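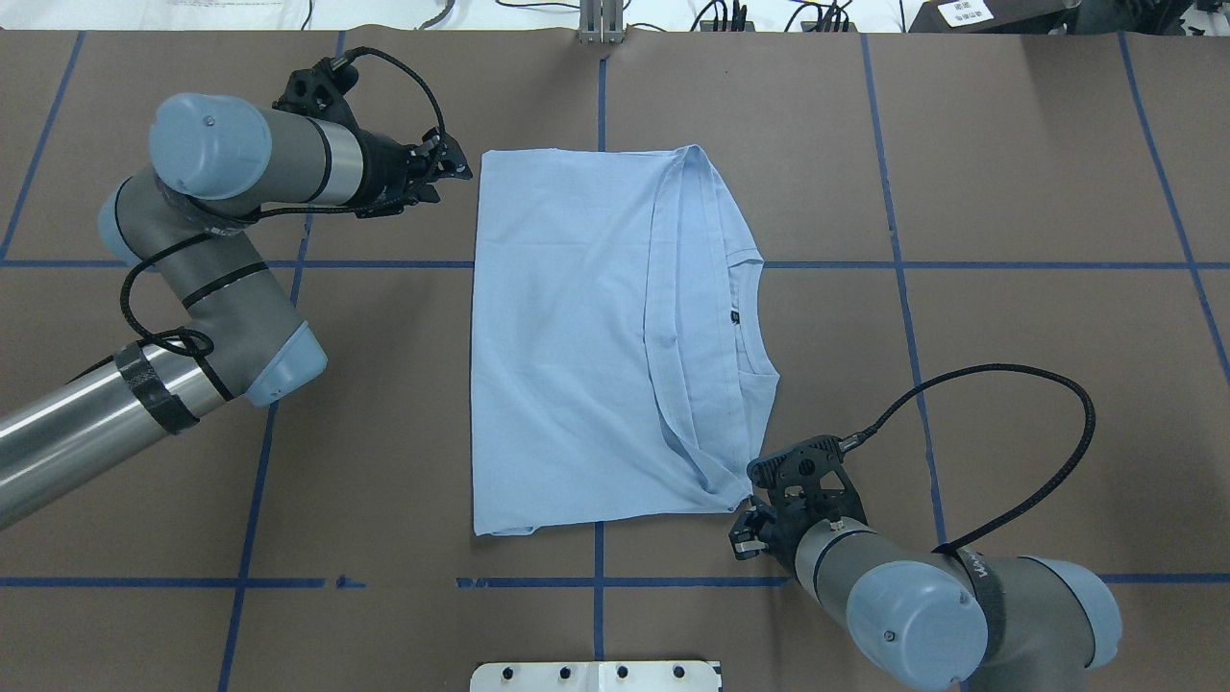 Grundton, March 11, 2025

How Does a T-Shirt Get Made?

Go grab your favorite T-shirt. Hold it up close to your nose, closer than you normally would, and look at the cloth. Do you see tiny rows of little V shapes, stacked up like arrowheads? Each V is a loop of yarn, and the whole shirt is made of loops hooked through other loops. Your shirt is knitted, just like a winter sweater, only the stitches are super small!

But where did the yarn come from? For most T-shirts, we have to start in a field.

It starts with a flower

Cotton grows on a bushy plant that loves sunshine and needs a long, warm season. In many places farmers plant the seeds in April. First the plant grows leaves, then it makes pretty flowers that last only a short time. When a flower falls off, it leaves behind a green pod called a boll (say it like "bowl"). Inside the boll, the seeds are growing, and every seed is growing hair! Really! Cotton is seed hair. When the boll is ripe it dries out and pops open, and out puffs the white fluff.

Why would a seed want hair? Wild cotton plants use their fluff to help the seeds travel, a bit like a dandelion does.

Getting the seeds out

Those seeds hang on tight. If you ever get to hold a real boll, try pulling one out with your fingers and you'll find out how tight. At the gin (that's short for "engine") the cotton goes past spinning saws with lots of little teeth. The teeth grab the fluff and drag it through slots that are too narrow for the seeds, so the seeds get left behind. They aren't wasted, either. Cottonseed can be pressed to make oil, and cows eat it too.

The clean fluff gets squashed into a giant block called a bale. Then it's off to the spinning mill.

Twist, twist, twist

One cotton hair is thin and weak, and it's usually only a little longer than an inch. So how can it turn into yarn that stretches all the way across a room? The secret is twisting. When you twist lots of hairs together, they grip each other and can't slide apart.

Try it yourself! Pull a cotton ball gently until it gets long and wispy. Now roll one end between your fingers, always in the same direction, and keep pulling slowly with your other hand. You're making yarn! It will probably be lumpy, and it may break a few times, but people made thread by hand like this for thousands of years before there were any spinning machines.

Loops and more loops

T-shirt cloth is called jersey, and it's made on a circular knitting machine. The needles stand in a big ring, and each one has a tiny hook on top. Here at the Brastari mill in Grundton there's a machine with more than 3,000 needles, and when it runs you can't see them move at all, just a shimmer going around and around. The cloth comes out underneath in a long, wide tube, like a sock for a giant.

Loops are also what make your shirt stretchy. When you pull on the cloth, the loops change shape, and when you let go they spring back. Check out the collar, too. It has ridges called ribbing, and ribbing is extra stretchy so that it can squeeze over your head and then snuggle back around your neck.

A shirt is a puzzle

After the cloth is dyed, it's spread out in layers and cut. "A plain T-shirt doesn't have many pieces," says Kaan Özkan, who cuts cloth at Brastari. "You need a front, a back, two sleeves and a strip for the collar. The hard part is fitting them close together so we don't waste cloth."

Then the pieces get sewn. Turn your shirt inside out and find the seams. See how the thread wraps right over the raw edge? That stitching comes from a machine called a serger, and it trims the edge while it sews.

Words to know

Boll: the pod where cotton grows
Gin: the machine that pulls cotton away from its seeds
Jersey: the knitted cloth used for T-shirts
Hem: an edge that is folded over and sewn down

Now look at the label inside your shirt. Does it say 100% cotton, or is something else mixed in? Find out which country it was made in, then see if you can spot that country on a map!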